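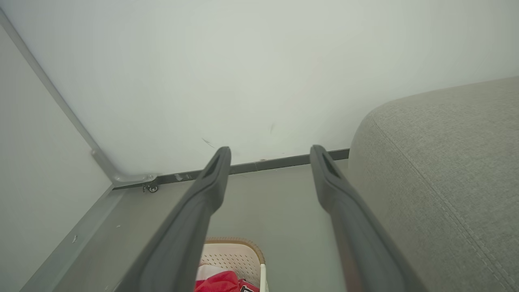 Wrist view, basket task, fingers open.

Thread: Basket pick demos — how much should the start pose vary?

ottilie_r
Posted May 7, 2021

We are collecting teleoperated demonstrations for a single task: take a garment out of the basket beside the sofa. Two arms, one wrist camera per arm plus the head camera, all three streams logged with joint positions and gripper width. So far there are 447 episodes that passed review. The policy trained on them is acceptable when the basket sits where it sat during collection and poor once it has been shifted by a hand's width.

My reading is that the start poses are too narrow. Before I book more operator time I would like to hear what others do. Do you vary the basket, the arms, or both?

gilmar_lins

Both, but not in the same batch. If the basket and the arms move together you cannot tell which one the policy failed to cover. We ran the basket first, in a grid, with the arms parked at a fixed pose. After that we fixed the basket and let the operator begin from wherever the previous episode had ended.

What is your rejection rule? 447 accepted out of how many?

ottilie_r

1119 recorded. Most of the rejects are dropped garments or the operator stopping halfway to re-grip. The rule was Thaddäus's: one continuous motion or it goes in the bin.

T_Eder

It was, and I stand by it. Hesitation in the data comes back as hesitation at run time. We had a policy on the Gollar project that hovered over the object until it timed out, and every pause could be traced to an operator thinking.

skedel_user

I disagree with that rule. You have thrown away more than half your data, and what you threw away is the part containing recovery. A policy that has never seen a re-grip will not re-grip. Trim the pauses, keep the corrections.

T_Eder

Trimming pauses leaves a jump in the timestamps. If your action chunks are long enough it will matter.

skedel_user

Resample after trimming. The Lehner scripts do this already, and the jump is smaller than the normal jitter in the arm controller.

ottilie_r

I can recover the rejects, nothing was deleted. On the grasp itself: the left arm does the picking and comes down into the cloth from above.

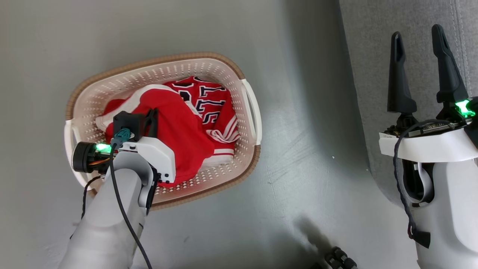

The difficulty is that with soft garments piled on one another the operator cannot judge finger depth from the head view, so they press until the cloth moves and then close. The depth therefore varies a great deal between operators. Rupert goes deep and lifts two items at once, I go shallow and lose the fold. I have not decided whether that is useful variety or plain noise.

R.Kaufmann

I go deep because a shallow grasp fails on the jersey. The lettering is stiffer than the rest and slides out of the fingers. Taking two items is a separate fault and I would label it as such — not discard it.

gilmar_lins

Tag operator ID per episode and train once with it as an input and once without. If the version with the ID is clearly better, the styles are in conflict and you should agree on one. If there is no difference, leave it alone.

Also check whether the wrist streams carry any weight at all. Mask the head camera during training and look at the validation loss. Ours hardly changed, which told us the policy was ignoring the head view once the arm was near the basket.

T_Eder

Validation loss says very little here. Run it on the arm.

gilmar_lins

Agreed for the final decision. For choosing between 6 variants I am not going to run each of them on the arm.

ottilie_r

Plan for now, then. Operator ID goes into the metadata. Rejects get a second review with three labels: drop, re-grip, double pick. Re-grips are trimmed and resampled, then added as a separate set so Thaddäus can have his comparison. New collection moves the basket only, arms parked.

skedel_user

Rotate the basket as well as shifting it. An oval basket turned a quarter puts the handles in the way of the fingers, and you will want that covered.

ottilie_r

Good point, added. I will post the numbers for both sets in this thread once the runs are finished.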